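Section 3. Setting up the Mendard 92 prep counter

Applies to: Mendard 92 with Nel controller, all door layouts. Sheet 2609, revised 01/02/2018. Throw out older copies.

Read the whole section first. Then start. Skipping to step 9 is how most service calls happen.

Before you unpack

Check the crate. Dents, wet cardboard, a tilt marker gone red – write it on the delivery note before the driver leaves. Caltent can't process freight claims without that note.

You will need:
a level
adjustable wrench
Phillips screwdriver
soft cloths, mild dish soap, warm water
a second person. Two if there are stairs.

CAUTION: Do not lift by the lid or the door handles. Lift from the base rails only.

CAUTION: Keep the cabinet upright. If it was laid down at any point, or you don't know, leave it standing about 12 hours before you plug it in.

Placing the cabinet

1. Pick the spot. Firm floor, out of direct sun, away from fryers, ovens, dishwasher steam.

2. Leave a hand's width behind the cabinet and the same on the compressor side. The grille is at the front left, don't block it with boxes or bins.

3. Roll into position. Lock both front casters. Units shipped with legs: screw the legs all the way in, then back each one out until the level reads flat.

4. Check level again with the doors open. Doors should stay where you leave them. If a door swings shut by itself, the front is too low or the hinge cap is loose. See Section 7.

5. Peel the blue film off the panels, inside and out. Don't miss the strip under the lid lip, it bakes on.

Note: film left on past the first month is a pain to remove. Warm soapy cloth, patience. No scrapers.

First cleaning

6. Wash the inside with warm water and dish soap. Shelves, clips, door gaskets, pan rails. Rinse, dry.

7. Wipe the lid and its hinges. Pull the lid right off if you like – lift straight up at both ends.

8. Work surface: wash, rinse, then your usual food-safe sanitizer at the strength printed on its own label. Let it air dry.

CAUTION: No bleach-based cleaner on the rails or the gasket track. No steel wool anywhere. Pitting is not covered by the waranty.

Power and first cool-down

9. Use a grounded wall outlet on its own circuit. No extension cords, no power strips. If the outlet feels loose, get it replaced first.

10. Plug in. The Nel display shows dashes, then the cabinet temperature. Compressor starts after a short delay. The delay is normal.

11. Hold SET until the display blinks. Use the arrows to choose your holding temperature, then press SET again to save. If you walk away without saving, it goes back to the old value.

12. Close the lid and doors. Leave the cabinet empty until the display has sat on your set value for a few hours. Overnight is better.

13. Put a separate thermometer on the middle shelf. Compare with the display in the morning. Small difference, fine. Large difference, go to "Adjusting the probe" in Section 6.

Note: the display reads air, not food. Use a probe thermometer for food and follow your local health rules for holding temps. They beat anything printed here.

Loading the pans

14. Drop in the divider bars first, then the pans. Any gap between pans leaks cold air. Fill gaps with the blank strips from the accessory bag.

15. Load chilled food only. The top rail holds cold, it does not make warm food cold. Cool it in a walk-in or a reach-in and then move it over.

16. Fill to below the line stamped in the pan wall. Heaped pans warm up at the top and stop the lid from sealing.

17. Leafy stuff away from the fan end, it dries out there. Meats and cheeses near the fan. Sauces in the middle.

18. Raw items never above or beside ready-to-eat items. Raw goes in the bottom cabinet, covered.

Using the work surface

The surface in front of the pans is not refrigerated. It's for building, cutting, plating. Bring out what you need for the next few orders, put the rest back.

19. Trays go flat on the surface, rim clear of the lid swing. Open the lid once with the trays in place to check.

20. Work in the same direction every time. Bread first, then fillings, then wrap or plate. Left to right or right to left, doesn't matter, but everybody on the shift does it the same way.

21. Spread leaves and sliced meats out so you can pick up one peice at a time. Change gloves between fillings if you have allergy orders.
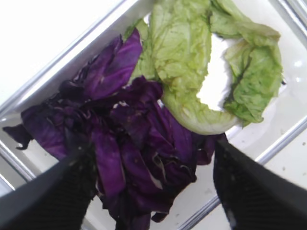
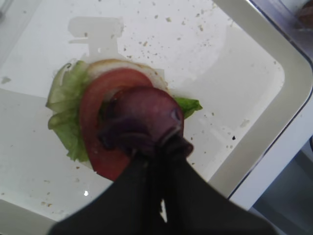
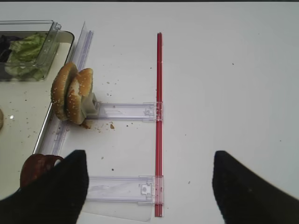 Fig. 3-4. Food on trays. First: red cabbage leaves. Second: a slice of deli meat at the top of an open-faced stack. Third: bread and tray at the left of a white tabletop.

22. Wipe crumbs off as you go. Crumbs pushed toward the back end up in the pan rail and then in the drain.

23. Cutting: use the board. Do not cut on the bare metal. The Clovus board fits over the front pegs and lifts off for washing. Other boards may rock.

Note: board not included with all units. Check your packing list before calling.

End of shift

24. Take the pans out of the rail. Cover them, move them to the lower cabinet or your walk-in. The top rail is not for overnight storage, lid down or not.

25. Take off the board. Wash both sides, stand it on edge to dry.

26. Wipe the rail. Check the drain hole at the left end and clear it with a soft brush. A blocked drain shows up as water in the bottom cabinet.

27. Lid down. Doors shut. Look at the display, write the number in your log.

28. Leave the power on. Turning it off overnight saves very little and you start the morning warm.

Weekly

Gaskets – soapy water, dry, look for splits. Close a slip of paper in each door. If the paper slides out easily, order a gasket.

Casters – check the locks still bite.

Grille – vacuum the dust off with a brush head. Greasy kitchens, do it twice a week.

Monthly

Unplug first. Take the grille off, brush the condenser coil top to bottom, always along the fins. Fins are sharp, wear gloves. Put the grille back before you plug in.

CAUTION: Never spray water into the compressor space.

Quick checks before you call

Display blank. Outlet dead? Breaker? Plug all the way in?

Runs all the time. Dirty coil, lid left open, grille blocked, room very hot. Check in that order.

Top rail warm, bottom cabinet cold. Missing blank strips nearly always. Or pans sitting crooked on the dividers.

Ice on the back wall. Door gasket, or a door being held open by something on the shelf. Unplug, empty, let it melt on its own. No knives.

Display shows P1. Probe fault. Unit will keep running on a timer. Move the food to another fridge and call service.

Water on the floor. Drain hole first. Then the drip pan under the cabinet, it may be off its runners.

Rattling. Loose grille screw or a caster not touching. Re-level.

Still stuck: have the serial number ready. Inside the right-hand door, upper corner, small silver plate. Caltent service will ask for it and for the sheet number at the top of this section.

Next: Section 4, changing the door hinges over.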